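Kyriaki Kyriakidis
Bonsoir à toutes et à tous. Plusieurs personnes m'ont demandé comment je pose une dentelle sur du jean. Je vais essayer de l'expliquer dans un fil. Le français n'est pas ma première langue, alors pour les mots de couture, corrigez-moi s'il vous plaît.

Le point de départ : un sac de vêtements en jean que ma belle-sœur Evanthia voulait jeter le 20 avril. J'ai dit non. J'ai pris le sac. Il est resté longtemps derrière ma porte et mon mari l'a contourné avec beaucoup de politesse.

La dentelle vient de chez Tander, la petite mercerie en face de la poste. Elle était dans la corbeille des fins de rouleau, sans étiquette. J'ai payé 12 euros pour tout le morceau. Ce n'est pas donné, mais elle est large et elle a du corps.

Pour celles qui demandent « dentelle de coton ou synthétique ? » : je vous conseille de laver un petit bout avant. Le coton rétrécit. Le jean qui a déjà été lavé beaucoup de fois ne rétrécit presque plus. Si vous cousez les deux ensemble sans laver la dentelle, après la première lessive tout fait des vagues.

J'ai appris cela avec une veste. Je ne montrerai pas la veste.

Donc : eau tiède, un peu de savon, une heure dans la bassine. Ensuite je la roule dans une serviette et je la laisse sécher à plat. Pas de pince à linge, car les pinces laissent une petite bosse dans les festons. (Festons, c'est bien le mot pour les bords arrondis ? Merci à Styliani qui me l'a appris.)

Le jean, je le repasse avec de la vapeur, côté envers. Pour les poches plaquées, je passe la pointe du fer autour de la couture et non pas dessus. Sinon les épaisseurs deviennent brillantes et cela se voit toujours du côté endroit.

Maintenant la question du placement. J'ai beaucoup hésité. Première idée : la dentelle en bas, comme un ourlet. C'était joli mais je l'avais déjà vu cent fois, et ma fille a dit « on dirait un rideau ». Elle a onze ans, elle est sévère.

Deuxième idée : sur la poche. Mauvaise idée pour moi. La poche a déjà sa double surpiqûre en fil clair, et deux décorations au même endroit se disputent. En plus on ne peut plus mettre la main dedans sans tirer sur la dentelle.

Troisième idée, que je garde : une bande qui traverse au milieu et qui laisse la poche tranquille d'un côté et le tissu uni de l'autre. Je la préfère un peu en biais. Bien droite, elle me semblait trop sage.
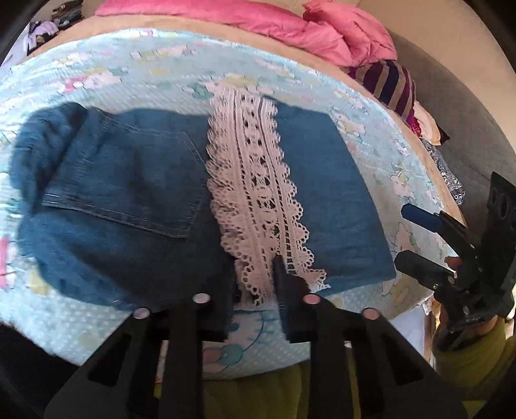
Essai de placement : la dentelle au crochet à côté de la poche.

J'aime comment le bleu foncé passe à travers les motifs du centre. Sur un jean très clair, je pense qu'on perdrait la moitié du dessin. Si vous avez le choix, prenez un bleu moyen ou un brut.

On me demandera pour les bouts qui s'effilochent en bas. Je ne les coupe pas tout de suite. Je couds d'abord les deux côtés, j'arrête à deux doigts du bord, puis je replie la fin de la dentelle vers l'envers et je la fixe à la main. Si on coupe trop tôt, le crochet se défait plus vite qu'on ne coud.

Pour tenir : des épingles fines, plantées perpendiculairement à la bande, puis un bâti à grands points. Je sais que le bâti est ennuyeux. Mais le jean est lourd, la dentelle est légère, et sous le pied de la machine les deux n'avancent pas à la même vitesse.

Aiguille spéciale jean, fil de la couleur de la dentelle, point droit pas trop court. Je couds à l'intérieur des festons, jamais sur leur bord extérieur, pour qu'ils restent libres et un peu en relief. Quand on arrive aux grosses coutures, on tourne le volant à la main. Ma machine est une vieille Joretti et elle n'aime pas qu'on la presse.

Réponse à Nafula Mohamedi, qui demande si la colle textile peut remplacer le bâti : j'ai essayé une fois. Cela tient bien, mais la colle traverse les trous et laisse des points durs sur le jean. Peut-être avec très peu de colle ? Si vous réussissez, je suis curieuse.

Réponse à plusieurs personnes : le tissu aqua avec les petits dessins pastel n'est pas à vendre et je ne connais pas sa référence. Je regrette. Un lecteur a cru que c'était le prochain projet, non, non.

Ifigeneia Manolakis me signale que la même technique marche avec un galon brodé, à condition qu'il soit souple. Elle l'a fait sur une jupe et le résultat est très beau. Je lui ai demandé de publier ses étapes. Insistez avec moi !

Je n'ai pas encore décidé si j'ajoute une deuxième bande plus étroite. Mon mari vote oui, ma fille vote non. J'attends de revoir le tout demain matin, car le soir, avec ma lampe, je choisis toujours trop.

La suite quand la couture sera faite. Et si quelqu'un connaît le vrai nom français de la petite cordelette droite qui borde le motif central, écrivez-le ici. J'ai cherché dans deux dictionnaires et je n'ai pas trouvé.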